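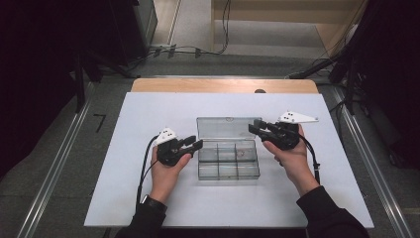 Pinon Box: two-handed demonstrations with hand-held grippers

Summary

Pinon Box holds 1,249 demonstrations of a person handling a hinged, clear plastic compartment box with a pair of hand-held grippers. It was collected to test whether a policy trained only on hand-held data can be moved to the two-arm Mavon cell without robot teleoperation.

Tasks

There are 3 tasks: open_lid, close_lid and turn_box. The turn_box task rotates the box a quarter turn on the board, lid closed. Each episode covers one task.

Setup

Each gripper has two jaw fingers and carries a white triangular plate with black dots for pose tracking. Both are cabled. The box rests on a white board laid on a wooden tabletop. Images come from a head-height view.

Contents

Each episode folder contains:

rgb – color frames, head view
pose_left, pose_right – tracked plate pose in the board frame
width_left, width_right – jaw opening in millimeters
meta – task name, operator code, split

Poses and widths are resampled to the image timestamps. Raw streams are not included.

Splits

163 episodes are held out for testing. The split is by operator, so no test operator appears in training.

Result

A baseline policy, Chin, was trained on relative gripper motion and run on the Mavon cell. It completed 27 of 40 open_lid trials. Most failures came at first contact, when a jaw finger slid along the lid edge without catching it. We have not run turn_box on hardware.

Known issues

Clear plastic gives poor depth, so no depth maps are provided. Reflections on the lid change with operator position. Plate tracking drops out when a wrist rolls too far; these gaps are filled by linear interpolation and flagged in the pose files. Do not use flagged spans for velocity targets.

Loading

Use the reader in tools/cerside. Older readers swap the left and right width channels.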